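Open Day at Kilcombe

Tuesday, nearly 9. Rain. Idalina Carrilho had the hall unlocked and the big screen on before anyone asked her to.

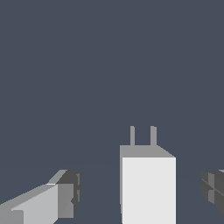
On the big screen at Kilcombe: the white plug, prongs up, in the simulator.

"It's only the sim," she told the first lot through the door. School group, wet jumpers. "The real arm's in the next room. After morning tea."

A boy at the front. "Why's it all blue behind?"

"Didn't need a wall, so we didnt build one."

Gualtiero Messina from Burmont stood at the back with his coffee. Not drinking it. Burmont paid for the arm, Burmont wanted 90 out of a hundred. Last night's run had given her 91 - then she'd changed the grip width at midnight, like an idiot, and hadn't run it agian.

"Shall we?" he said.

Ga-eun Bae had the keyboard. Looked over at Idalina. Idalina looked at the plug, grey on top, white in front, a gap either side of it. Such a small thing. Her mum had one like it behind the toaster.

"Put the old width back," she said, low.

"Now? In front of them?"

"Now."

Typing. Somebody's lunchbox hit the floor. Messina came down the side aisle, one row, then another - and sat with the kids.

"Right," said Idalina, too loud. "Who wants to press go?"

Every hand went up. His too.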